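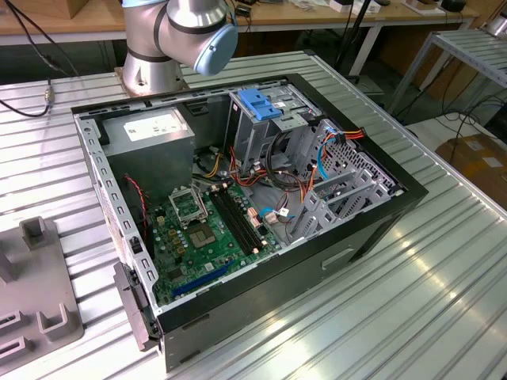

I run the repair and refurbishing shop at Wragg, and people keep asking me if robots can take over the chores yet. My short answer is that they can do a few of them, slowly, if you set the table first. Starting this month we're publishing everything we learned over the summer in a free report called Cikach, and I wanted to write the announcement myself. The job we picked is one I've done for years, stripping and refitting old desktop PCs. Look at a tower on its side with the panel off, power and data cables in red, orange, yellow, black and blue strung across the middle and the CPU socket sitting empty, and you'll see why I didn't want to start with folding towels. (We got to towels later. More on that in the report!)

We ran 364 attempts at small bench tasks, things like seating a part, moving a cable aside or pressing a latch. The arm finished 200 of them without a person stepping in. I was pleased with that number, my coworkers less so, and we argued about it over a lot of lunches. A new hire with a week of practice would beat it easily. A new hire also gets tired of doing the same connector all afternoon, and I say that as somebody who was once the new hire.

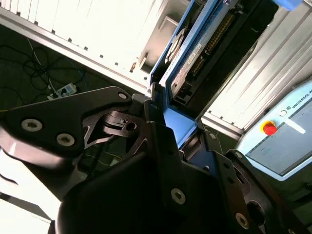 WRAGG REPAIR SHOP, September 3, 2026 — The Cikach report is out today, along with the task sheets we used, so any small shop can try the same chores on its own bench. Our partners at Vokuvora wrote the software that plans the moves, and Gisex helped us work out how to score an attempt that goes halfway right, which happens all the time. A part that's in its slot but not clicked down gets its own score now. So does a cable that was moved and then sprang back.

The home chores are in a separate chapter. We tried 3 of them in July: towels, loading cups into a rack and sorting a drawer of odds and ends. Cups went best. The drawer was a mess, and I'd still rather do mine by hand.

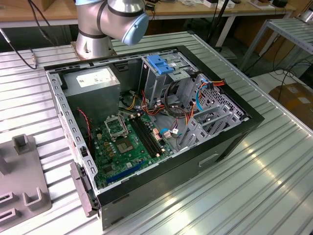 Shop work has one big advantage over housework, and that's the bench. You can decide where everything goes before you start, and you can put it back there the next day. Ours is a grooved aluminum table with the arm bolted down at the back, and the computer lies flat in front of it with its insides facing up. My kitchen has never been that organized — I doubt yours has either. That's why I'd expect to see this kind of help in repair shops well before I see it next to my sink.

The report and task sheets are free to download from the Wragg website. Shops that want to send us their own results can use the blank score form at the back, and we'll add them to the next edition.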